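Filtico Opens Training Program on Hand and Back Injuries for Small Workshops

Drurkari, November. Filtico, a provider of workplace safety training, today announces a new program for small workshops and warehouses where the work is done mostly by hand. The program has the name Filta and it is made for employers who do not have their own safety officer.

Injuries of the back, the shoulder and the wrist are among the most common reasons why a worker in these places stays at home. Many of them do not come from one accident. They grow slowly, from the same lifting or the same turning of the hand, repeated during the whole shift. The worker feels some pain in the evening, it is gone in the morning, and so it is not reported to anybody.

"When we visit a workshop, the first aid box is usually in order and the fire exit is marked," said Tsegereda Belay, head of training at Filtico. "But when we ask who had pain in the wrist last month, the manager looks at the workers and the workers look at the floor. We want that this question becomes a normal one."

The Filta program takes 2 days. The first day is for all the staff and it is held at the workplace, during normal working hours. The trainers watch how the loads are lifted, how high the tables are and how far a person must reach for a tool. On the second day they sit with the employer and the shift leaders and prepare a written plan with changes, beginning with the ones which cost nothing.

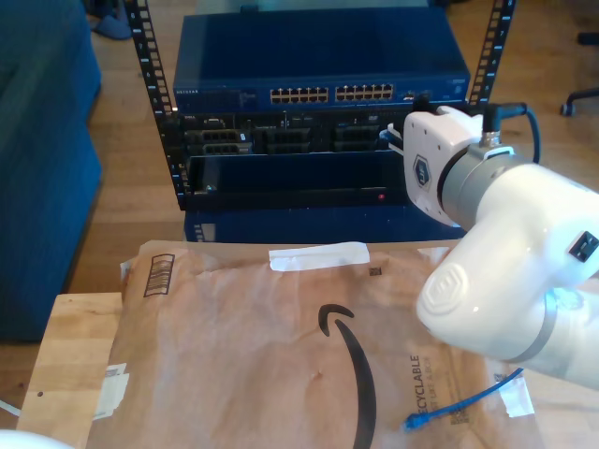 The plan also explains how to report an injury. Every participating company receives a report form of one page, which a worker can fill in without help. The form asks what the person was doing, when the pain started and if it came back after rest. Filtico recommends that the form is filled in on the same day, also when the injury looks small.

The first company to take part was Şimşekoğlu, a family firm that repairs and packs furniture parts in Drurkari. After the visit, the firm moved its heaviest boxes from the floor to shelves at the height of the waist and divided the packing work into shorter turns, so that no employee stays in the same position for the whole morning.

"We expected that they will tell us to buy new equipment," said a shift leader at Şimşekoğlu. "Mostly they told us to put the things in other places."

The price of the program is 360 euros for a workplace with one shift and 504 euros for a workplace with two shifts. It includes the visit, the written plan and the printed forms. Filtico has printed 2000 copies of the form for the first season, and companies outside the program can ask for them free of charge.

An open information meeting will be held on Saturday at 10 in the morning in the Filtico training room in Drurkari. Employers and workers are both welcome, and it is not necessary to register before. Questions about the program can be sent to Tsegereda Belay at the Filtico office.

About Filtico

Filtico gives training in safe lifting, first aid and accident reporting to small and medium companies. Its office is in Drurkari.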